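Início > A Brundeo > Quem somos

Quem somos

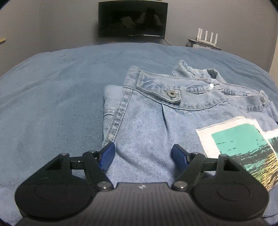

Ganga clara sobre a manta azul, à espera de dobra.

A Brundeo é uma escola de arrumação doméstica. Sabemos como isto soa. A mãe da Ghizlane Benmoussa, quando lhe deram a notícia, perguntou se as pessoas pagavam mesmo para aprender a dobrar calças, e depois perguntou quanto.

Pagam, e voltam. Começámos com um curso de 6 sessões numa sala emprestada, com mesas de reunião, e depressa percebemos o erro. Em casa, quase toda a gente dobra a roupa em cima da cama, com a televisão ao fundo e uma manta que foge para um dos lados. Passámos a dar as aulas em quartos. O ensino perdeu alguma solenidade e as costas dos alunos queixaram-se um bocadinho, mas as gavetas começaram a fechar.

A ganga é a nossa especialidade, por teimosia da Ayten Değirmenci, que trabalhou sete anos numa lavandaria e tem opiniões firmes sobre cinturas. Uma cintura larga, com presilha e botão de metal, nunca fica direita à primeira. Faz-se assim: alisa-se o cós com a palma da mão, fecha-se o botão, acertam-se as costuras laterais e só então se dobra. Quem começa pelas pernas vai recomeçar, e a Ayten vai assistir em silêncio, o que é pior.

Temos três cursos regulares. O Jadar trata de gavetas e cómodas. O Flirken é para malas de viagem e enche sempre em maio, quando as pessoas se lembram de que têm férias e uma só mala. O terceiro chama-se Roupa da Cadeira e dispensa apresentações.

Já passaram por cá cerca de 500 alunos, entre casais em negociação, estudantes a sair de casa dos pais e um senhor que vinha pelo chá. Aceitamos todos. Não vendemos caixas, etiquetas nem cabides de veludo, e ninguém será obrigado a agradecer às meias antes de as deitar fora.

As aulas são às sextas-feiras, ao fim da tarde, em grupos pequenos. Traga roupa sua, de preferência a que anda a evitar. A manta pomos nós. Para marcar lugar, escreva à Ghizlane; para discutir a dobra das calças em três ou em quatro, escreva à Ayten, com tempo.

Arquivado em: A casa, Gente e gavetas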